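Drying a cable-knit sweater flat – how long before turning?

skeinlog
Joined: July
Wool blend cardigan, heavy cables, 725 g dry. After a spin at low speed it still weighs over 900 g. I lay it on a Skavby mesh rack indoors. The front is dry in a day, but the cable crossings stay damp for much longer. Is turning it enough, or do I need a fan?

Oei_knits
Turn it after 12 hours and again the next morning. A fan on low cuts the time by half in my laundry room. Keep it off the radiator.

bereket.t
I disagree on the fan. Moving air from one side dries the ribbing first and the hem sets wavy. I roll the piece in a towel, press for 2 minutes, change the towel and repeat. After that it needs one turn.

Oei_knits
The hem only sets wavy if it was not pinned to measurement. With pins every four inches I have had no trouble.

skeinlog
Pins on a mesh rack do not hold. Would foam mats work?

bereket.t
They work, but they block air from below. Expect to turn it more often.

drumlin
What is the fiber content? A 100 percent wool cable behaves differently from an acrylic blend. Acrylic holds less water in the fiber and more between the strands, so the spin matters more than the rack.

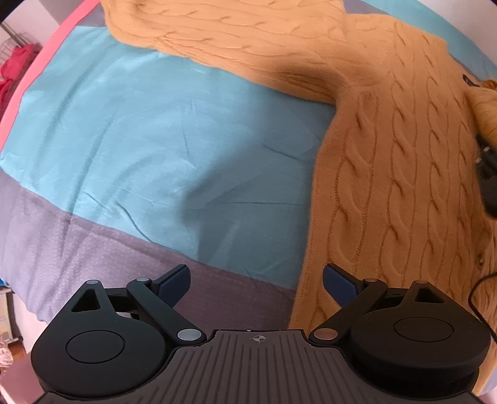 The other point is storage. Fold cables along the side seams and leave them off hangers. A hanger stretches the shoulders under the weight of the body, and on a heavy gauge that does not come out without another wash.

skeinlog
Label says 60 wool, 40 acrylic. I will try the two-towel method first.

Oei_knits
Weigh it after each towel and post the numbers – I would like to see how much the second one removes.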